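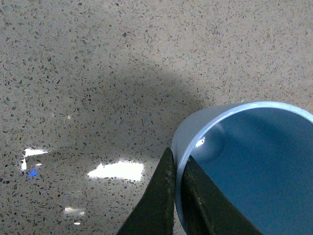 Why does anyone need a whole shop for worktops, a customer asked us in our first month, when you can get one at any big store and have it home by dinner. Fair enough. We sell counters and we look after counters, and most of our time goes on the second part. So that's what this page is about, mostly.

## Who we are

Trustberg Counters. Small workshop, small showroom, both on the Tornasmont road, blue door, parking round the back. We template, cut, fit and polish. Speckled stone is the bulk of it. Plain white if you insist, and plenty of people do.

Started out doing repairs only. Chips, burnt spots, seams somebody had filled with bathroom caulk. Then people began asking if we'd do the next one from scratch, and we said yes before we had anywhere to put a saw. We got the saw.

We're two crews now. One measures and fits, the other stays in the shop and cuts. They swap over in November when the order book changes shape and everybody wants it done before the holidays.

## What we do

- Kitchen counters, new or replacement
- Bathroom tops, window sills, hearths
- Chip and seam repair, ours or somebody elses
- Re-polishing, in place where possible
- Offcuts, sold out of the rack by the door (cash or card, bring a blanket for the trunk)

No floors. No headstones. People do ask.

## About speckle

Biggest question in the showroom, every week. Light with dark flecks, or dark with light ones?

Light with dark flecks hides crumbs and coffee grounds really well. Too well, some would say. You wipe it because your hand finds the crumbs, your eyes never will. Dark shows every bit of flour. Pick the one that matches how you cook and how much you mind.

Take the sample home. Please. A polished top throws back whatever light you've got over it, so a piece you loved under our tubes may look like something else next to your window. Put it where the counter will go. Morning, evening, lights on, lights off. Stand your mug on it and leave it there a few days. We lend up to 3 samples at a time, no deposit, just bring them back with the stickers on.

## Looking after it

Warm water, a drop of dish soap, soft cloth. Dry it off after or you get streaks. That's the daily routine and it covers nearly everything.

No scouring powder. No bleach left sitting. Use a board, use a trivet. Lemon juice and wine, wipe them up, don't wait for the end of the movie.

Dull patch by the sink? Usually soap film. Wash it twice with clean water before you call us, we'd rather save you the visit. Still dull, then call.

## Our ranges

**Akanda** is the fine fleck, small and even, good for short runs where a big pattern would look chopped up.

**Sendance** is coarser, more movement in it, wants a long counter or an island. Takes a bit longer to order.

Both come polished or matte. Matte shows fingerprints more than you'd think, we keep a matte piece on the front desk so you can go ahead and touch it.

## Working with us

You call, we come and measure. Quote in writing. Then a template once your cabinets are in and level, not before, we've been burned on that one. Fitting is normally done in two visits. Clear the drawers under the run please, and somebody needs to be home to ok the sink position.

Every job is guaranteed for two years on seams and fitting. Keep the paper.

Showroom is open mornings, afternoons by appointment. Ring the bell if the saw's going, ring it agian if nothing happens.

Page last updated 31/07/2020. Price list is at the desk.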